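4.2 Where the flat surface comes from

I went into this project thinking that home sewing was mostly about machines, patterns and fabric, and that the table was just the thing all of that sat on. Ten households later I think about tables more than anything else. Of the people Bhavana Hegde and I visited, only two had a room set aside for sewing. The other eight worked on a bed, a dining table or a desk that had some other job for most of the day, and the first thing they did every time was turn it into something else.

What they did, nearly always, was cover it. I had expected a cutting mat or a board (the textbooks all show a hard, bare surface), and we did see a few of those leaning against walls. But the usual answer was cloth on top of furniture – an old bedspread, a flannel sheet, a curtain that no longer fit any window. Mulugeta Nigatu, who makes children's clothes in the evenings, told me that a bare tabletop "lets everything run away from you." He meant lining fabric, mainly. Several people said close to the same thing, and Remzi Bilgin went so far as to show me with two scraps of satin, one on varnish and one on his blanket. I was convinced!

There is a cost, and our participants knew it. A cloth cover moves. If you press down hard with chalk you get a ridge, and if you pin carelessly you pin your garment to the bedspread, a mistake that 8 of the 10 admitted to and that I made myself in March while trying to hem a skirt in Bhavana's kitchen. Rotary cutters are out of the question. So the covered table is good for some parts of the work (laying out, matching, turning, folding, deciding) and poor for others, and people planned their evenings around that.

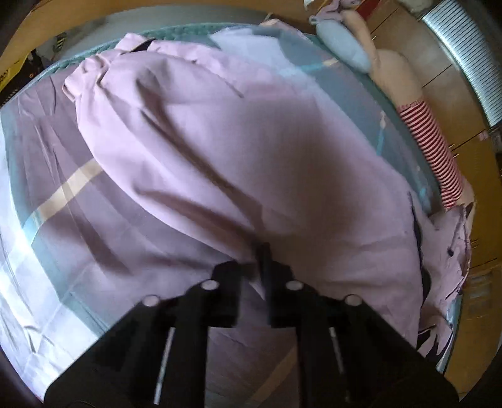
Figure 3. Pale pink fabric spread over a cloth-covered work surface.

Garment pieces with some shape already in them were the ones that gave our participants the most trouble at the laying-out stage. A flat rectangle can be smoothed from the middle outward and left alone. Once one end has been gathered, though, the fullness has to go somewhere, and you can see where it goes in Figure 3: the end at the upper left is bunched into small pleats, and a long fold starts beneath it and runs diagonally down the cloth. Bülent Yazıcı calls these "rivers," and his rule is to leave them be until the seam is in. Remzi Canpolat does the opposite and chases every one to the edge with the side of his hand, then does it again ten minutes later when they come back. I have tried both and I side with Bülent, although my sleeves are no better than they were.

The pattern of the cover matters too, and I would not have guessed it. Bhavana's notes include 44 separate remarks about the cloth underneath, and a fair number of them are complaints about its print. A plain cover makes it easy to find the edge of a pale piece. A striped one can be handy for judging grain, if the cover itself is lying straight, but it pulls the eye away from chalk lines on anything thin. Mulugeta keeps a dark cover and a light one and swaps them depending on what he is making – the only person in our group who did, and I have since copied him.

None of this is written down in the instructions people were working from. The covers were picked up from mothers, aunts, a neighbor in one case, and they were rarely mentioned until we asked. We come back to how that kind of knowledge gets passed along in Section 5, after a look at where everything goes when dinner has to be served.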